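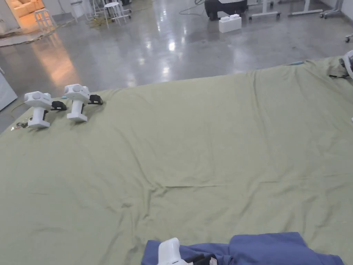
OK, laundry thread, because I have finally figured out folding big flat things on the floor and I'm way too happy about it. (1/8)

For years I folded sheets standing up, chin on the hem, arms out like a scarecrow. Every one went into the closet as a ball. Then we moved to the place on Skallach Street with the big concrete floor and I thought, why am I not using all this floor?? (2/8)

So now the green sheet goes down first, every time. Sage green, big enough to lie on with room to spare, already soft from a hundred washes. It's my folding mat. Clothes go on top of it and the concrete never touches anything clean. I love this sheet! (3/8)

Smoothing trick: start in the middle and push out toward the corners with flat hands. I used to tug at the edges and all I did was move the wrinkles to the other end. You'll still get a ridge in a far corner. Mine always does. Let it be, it's a mat. (4/8)

Blue things are my favorite to fold on it, they show up so well against the green. Start with it crumpled, find the two shoulders, lay it face down, sleeves in, then up in thirds. If it's a towel, skip the shoulders, obviously, and just go long side first. (5/8)

A few of you asked about knees. Yes, concrete is hard! I kneel on an old bath mat folded double, and I do one basket at a time with a break for coffee. The sofa is right through the door, so the breaks can get long. I once lost a whole Sunday between the towels and the pillowcases. (6/8)

Folding the mat sheet itself comes last. Shake it out, bring the short ends together, smooth, same again, then roll it up from the fold so the air gets pushed out. It keeps faint lines across the middle from last time and I use those as guides now, so I never have to guess where half is. Best accidental feature ever. (7/8)

Next up is the fitted sheet, which I still can't do well, but I'm getting closer (one corner tucked inside the other, then flat on the mat, then a lot of patting). I want the whole linen shelf done by December. If you have a method for the elastic side please send it, I will try every single one!! (8/8)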